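Kestley Aisle Runner – stock and picking support for small and mid-size grocers

Product code family: Kestley AR. Supplied and fitted by Heffernan. Page updated Jul 25, 2020

In short: a low self-driving trolley base that brings stock to the aisle and takes full order baskets away. People still pick. People still fill shelves. The Runner does the walking with heavy stuff between the back room and the shop floor.

Built for shops with narrow aisles and a lot of small bagged lines – snacks, noodles, spices, pulses. The big warehouse systems want cartons, all the same size, all square. Bags slump and slide about, so we left the handling to hands.

What's in the box

Runner base with charger. Two lift-off trays. Wall tablet for the back room. Wrist buzzer for each picker (3 supplied, more on request). Floor markers, in case your tiles are shiny and the sensors struggle. Printed quick guide, plus the long manual as a download.

What it does on a normal shift

Morning: tablet shows the gaps from yesterday's till data. Someone in the back loads the tray, taps the aisle, off it goes. Buzzer goes on the wrist of whoever is filling that aisle. They unload, tap, it comes back.

Orders: click and collect lists are split by aisle so one picker isn't criss-crossing the shop. Picker works with an ordinary wire trolley, same as the customers use, and goes down the shelf in list order. Swaps are the picker's decision. The tablet will suggest one but it wont force it.

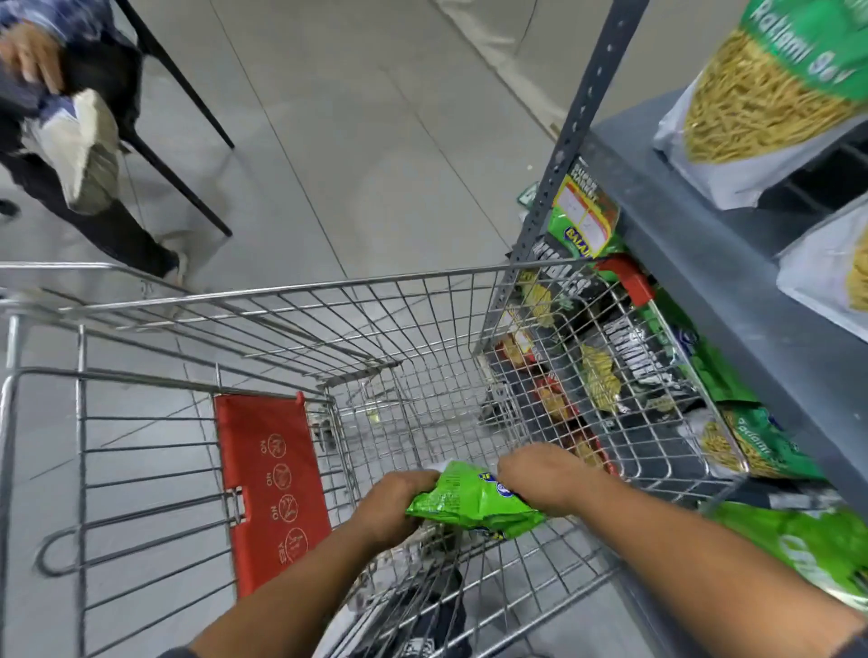
Finished baskets get handed over at the end of the aisle, not at the back door. That's the bit that saves the legs. Runner carries up to 20 baskets an hour to the collection point on a short route, fewer if the shop is busy, becuase it gives way to everybody.

Crisps and sev at the top of the tray please, tins at the bottom. The tray has a divider. Use it.

What changes for staff

We get asked this more than anything so here it is plainly. Jobs move around. In the Kernomley shop, where the first one went in last January, the back room post turned into a mixed one: half loading, half picking. Cinzia Piras had been on stock runs there for 11 years and now runs the order desk in the mornings. She wanted the training done in work time and paid, and it was. We now put that in the fitting plan for every site.

Less pushing of cages. More standing in one place, which some people like less – get a decent mat for the loading spot. The first fortnight is slower than before, plan for it. Pickers found the buzzer annoying at full strength so it ships on low now.

Pick rates: the tablet can show them by person. It's off by default. Rosaire Charbonneau, who manages Kernomley, left it off and told the team so before day one. Our advice is to do the same, or at least talk about it first. If you switch it on, everybody's tablet shows a notice.

Fitting

4 days from delivery to first run, if the aisles are clear. Day one is mapping, shop closed or very quiet. Display stands are the usual problem – legs stick out, get moved at weekends, map goes wrong. Pick a spot for each and mark it. Moved a stand? Hit Remap on the tablet, walk the base round once, done.

Level floors only. Tile, vinyl, sealed concrete all fine. Carpet no. Door strips need the ramp kit (sold separately).

Works with

Muten till software, current version and the one before. Other tills by spreadsheet upload, bit clunky, works. Shelf labels stay as they are, no new tags needed.

Safety

Stops for people, trolleys, pushchairs, dropped bags. Red stop bar front and back. Not to be ridden on. Not to be used as a step, we have had one back with a bent tray. Wet floor: park it.

Service

Yearly check included for the first 3 years. Spare battery recommended if you open late. Phone line is manned shop hours, ask for Sandro Lombardi on anything mapping related, Gemma Orlandini for spares and trays.

Prices and hire

Buy or hire, hire has a short minimum term. Price depends on aisle count and how many buzzers. Send a rough floor plan (a photo of a drawing is OK) to Gemma Amato at Heffernan and she'll send a quote back.

Demo visits at Kernomley by arrangement, weekday mornings, parking behind the shop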